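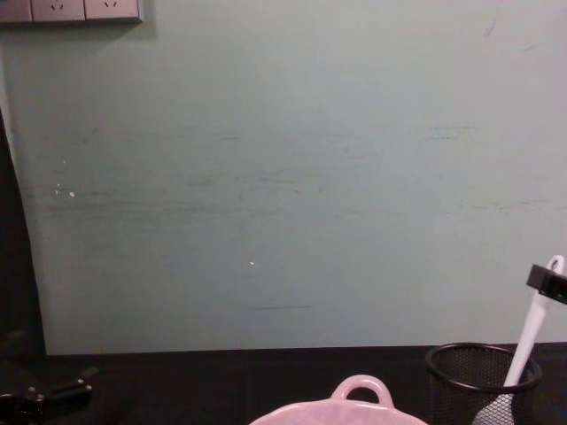 The Nevanau clam restocking project is usually described as a success, and I started this report expecting to agree. According to the project's own poster, over 3,000 young giant clams were placed in the lagoon by the Gatomo hatchery, and the clams are "now breeding along the whole reef." I could not find a survey that backs up the second half of that sentence. What I did find was a map of old sightings, which I copied out by hand. The sightings sit in one long strip in the middle of the lagoon, with very few points outside it. The pale green wall behind our worktable is marked in much the same way, with a wide band of scuffs across the middle and a couple of stray white specks. A wall gets scuffed where things rub against it. A clam map may just show where the boats go.

What I asked

1. Are the restocked clams still alive?
2. Are there young clams that did not come from the hatchery?
3. Has restocking changed how people fish near the site?

I can give a fair answer to the first, a weak answer to the second and not much of one to the third.

Methods

I visited 21 of the marked plots by snorkel in December, at low tide where possible. At each plot I laid a tape, swam it in both directions and wrote down every clam within arm's reach. Clams were put down as live, dead shell or unsure. I measured shell length with plastic calipers. Plots deeper than I could comfortably reach were left out, so the results say nothing about them. I also spoke to 23 people who fish or collect shellfish from the Nevanau side. The talks were informal and I took notes afterward, so I have not quoted anyone word for word.

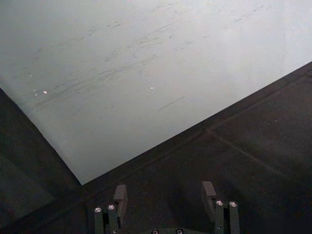
Fig. 1. Pale panel with dark streaks running diagonally.

Results

Most plots still had live clams. That is better than I expected, and the hatchery deserves credit for it. However, 3 plots had only dead shell, and all of those were near the channel to Dritport, where the water was cloudy on every visit. The project's records list them as "active." When I asked about this I was told the list is updated when there is time.

Small clams were harder. I saw a few that looked too small to be from the last release, but the release records give only an average size for the batch.
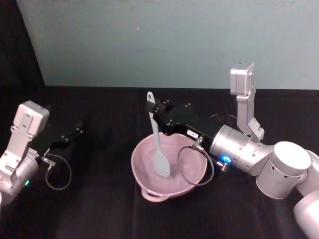

An average does not tell you how small the smallest ones were, so a slow-growing hatchery clam could easily be taken for a wild one. I would not call this evidence of breeding. It might be, and a genetic test could settle the matter, but that was outside my budget.

On fishing, people gave very different answers. Some said they stay away from the plots out of respect. Others said they had never collected there anyway, since the ground is poor for it. The second group makes it difficult to claim that the project changed anything.

Comparison with Osei

The Osei reef has no restocking and was meant to be my control site. It is not a good one. It is shallower, it gets more swell, and collecting there was already limited before the Nevanau project began. I have kept the Osei counts in the appendix but I do not draw on them.

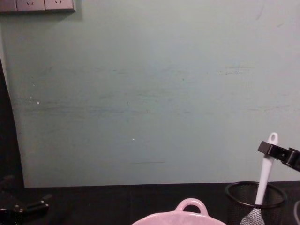
Data entry took longer than the swimming, and some errors probably come from that stage. I typed the slates up each evening, entered the shell lengths twice and compared the two versions. Most mismatches were swapped digits. The outlet on the wall there has three sockets side by side, and with the laptop, the lamp and the camera charger all wanting one, the GPS unit was often left until last. Positions for several late plots were therefore read off the paper chart and should be trusted less than the others.

What I would change

Tag the clams before release, or at least record the full range of sizes. Check the Dritport channel plots again before any more clams go there. Take the word "breeding" off the poster until somebody has tested for it.

Dalva Lins
Submitted Feb 8, 2025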